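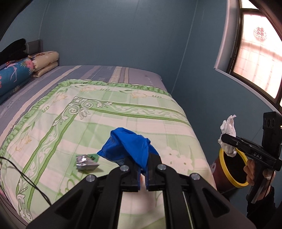
4.2 Equipment planning

The budget for the second collection site was set before any gripper was ordered. We compared two ways of getting hand-held grippers to the site: buying complete units from Gukix, or buying the linkage parts from Kalen and assembling them in the lab. Complete units cost more but came with spare finger pads. We bought 32 units and kept the part orders for repairs. Bedroom tidying was planned as a two-operator task, so grippers were budgeted in pairs, with cables and chargers listed on a separate line – a line we had left out of the first plan. Figure 3 shows grippers in use on this task.
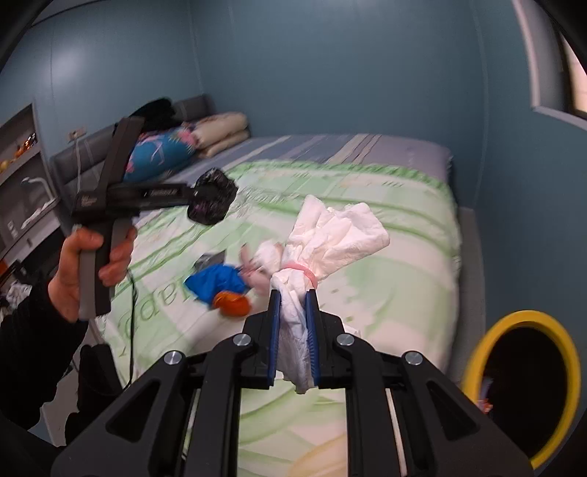 Figure 3. Bedroom tidying with two hand-held grippers.

Folasade Oyelaran, commenting on a draft of this section, argued that pairs were the wrong unit to budget in and that each site should hold one spare for every pair. We agree in part. A repair through Gukix was quoted at 55 days, and a site with no spare would lose both operators for that time. The November order therefore adds a shared pool of spares, kept at the Pornau site and sent out on request. Finger pads are now ordered in lots of 90.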